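Workshop tips: trying out grippers at a small bench

By Anikó Dobos

I have a bench in the garage where I test grippers for small robot arms. It is a hobby that became a bit more serious after I started writing notes for other people in our makers' club. English is my second language, so please forgive if some sentences are stiff. The tips are in no special order.

Clear the bench before you compare

Take everything off that you do not need. Screws and offcuts of tape always find their way under the base of the arm, and then the arm sits crooked and you blame the gripper. I wipe my bench with a damp cloth and let it dry while I have a cup of tea.

Clamp the arm in two places. One clamp is enough to hold it, but it can still turn a little when the arm is stretched out. I lost a whole evening in August to this.

Use the same objects every time

I keep a shoebox with my test objects: a wooden block, a sponge, an egg cup, a marker pen, a small jar with 100 g of rice inside and a sock. The sock is the most difficult. If you change the objects between two grippers you have not compared anything, you only had a nice afternoon.

Write the weight on each object with a paint pen. The heaviest one in my box is 500 g and the cheap Lustia gripper cannot hold it for longer than it takes to say so. The Deák one holds it, but it is slower to close and the noise is not pleasant when the neighbours are sleeping.

Finger pads

Bare plastic fingers slip on anything with a shiny surface. Before you buy special pads, try these:

Bicycle inner tube, cut in strips and glued with contact adhesive. Grips very well, leaves grey marks on light-coloured objects.
Shelf liner, the rubbery kind. Good for the sponge and the sock, wears out fast.
Heat shrink tube over the whole finger. Looks tidy, but I found it too smooth for the jar.

Rough up the finger with sandpaper first and clean off the dust, otherwise the glue will let go on the second day. Put pads on both fingers from the same piece of material. I once had inner tube on the left and shelf liner on the right, and each object turned around in the grip like a key.

Power and cables

Give the gripper its own power supply if the arm allows this. Mine runs on 12 volts, and when the shoulder motor and the gripper were on one small supply, the gripper opened each time the shoulder started. The egg cup did not survive.

Leave a loop in the cable at the wrist and fasten it with a hook-and-loop strap, never with a cable tie pulled tight. Turn the wrist by hand to both ends, power off, and look if anything is stretched.

For the controller I use a Gornden board. The Fuseo one has nicer software, but it forgot my closing speed after each restart and I became tired of typing it in again. Whichever you have, write the settings on masking tape and stick it on the lid.

Try it in the simulator first

I was against this for a long time, as I like to have the thing in my hand. But a simulator costs nothing and cannot pinch you. I check there if the fingers have enough opening for my widest object, and if the housing will bump into the table when the gripper comes in low. A wide housing is the usual problem, you only look at the finger tips and forget what comes behind them.

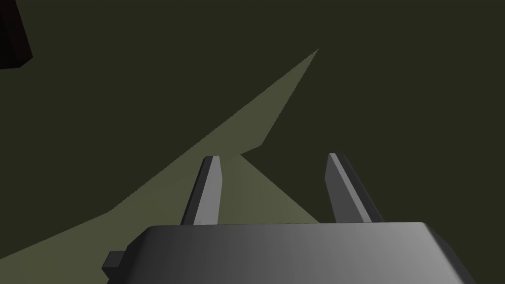

Two plain fingers on a wide grey housing, in simulation. Nothing in the grip.

Place the virtual camera just behind and above the gripper. From the side everything looks as if it will fit. Keep the model simple also – flat colours are enough for checking clearance, and my old laptop becomes very hot with anything fancy.

Do not trust the simulator for friction. My virtual sock was picked up at every try, and the real one stays on the bench like it is sewn there.

Keep a notebook

Paper is fine. I write the gripper, the pads, the object, the closing speed and the result, which is "held", "slipped" or "dropped". For a long test, let the arm open and close on the sponge 2000 times, then check all screws again. Stay in the house while it runs, and put a drop of thread lock on any screw that was loose.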